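**Returning wicker baskets bought for a community hamper scheme**

Posted by Ineke Prins, Jun 25, 2021

Our association ordered wicker baskets from Sirnari for the August hamper scheme. The invoice came to 1390 euros, delivery included. The two sizes supplied do not match the sizes confirmed in writing, and the seller now proposes a credit note in place of a refund. May we insist on repayment, and who bears the cost of the return carriage?

**Milan De Graaf**

The first matter to establish is whether the association bought as a consumer or as a business. A registered association is often treated as a business buyer, and the seller's general terms will then carry more weight. Goods that differ from the written confirmation should nevertheless be rejected in writing without delay. Please quote the order number, state the sizes agreed and the sizes received, and set a date for reply. The baskets should be kept unused until the matter is settled.

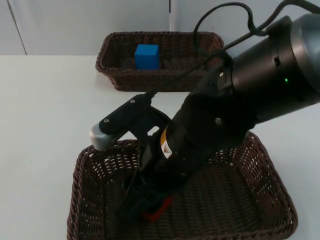
Tineke Martens adds that a credit note need not be accepted merely on account of its having been offered, and that the terms should be read for any clause on carriage. In her own case with Van Wijk the seller paid for collection, but only after a second letter — the first went unanswered for about 70 days.

**Frans Desmet**

We had this with Pluvia. Ring them and ask for the accounts department. They refunded 400 euros to us and let us keep the lids.

**Babar Tarar**

Please check whether payment was made by card. The card issuer may be able to assist, subject to its own time limits.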